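Proyecto de fin de curso: presiones durante el cierre de un pozo

Memoria de Mei-kuen Tse

Cuando empecé este trabajo, allá por mayo, no sabía distinguir una presión de formación de una hidrostática, y le agradezco mucho a mi grupo la paciencia que tuvo conmigo (¡y las tardes de biblioteca!). Nuestro caso es el pozo Hokholm, un ejercicio de clase con un yacimiento a 400 bar y una columna de lodo que, al principio, solo aporta 227.

Con la hoja de cálculo Dratau fuimos subiendo la densidad del lodo poco a poco, hasta que la diferencia con el yacimiento quedó casi en nada - y ahí paramos, como pedía el enunciado.

Lo que más nos costó fue la fricción en la tubería. La repetimos tres veces y todavía creo que el último tramo, el de 700 metros, merece otra revisión.

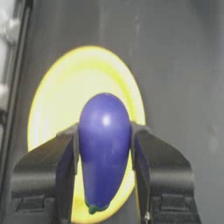
Trabajo pendiente

Nos gustaría repetir el cálculo con una fuga lateral y comparar los resultados con los del grupo Greltico, que usó pasos de 100 metros.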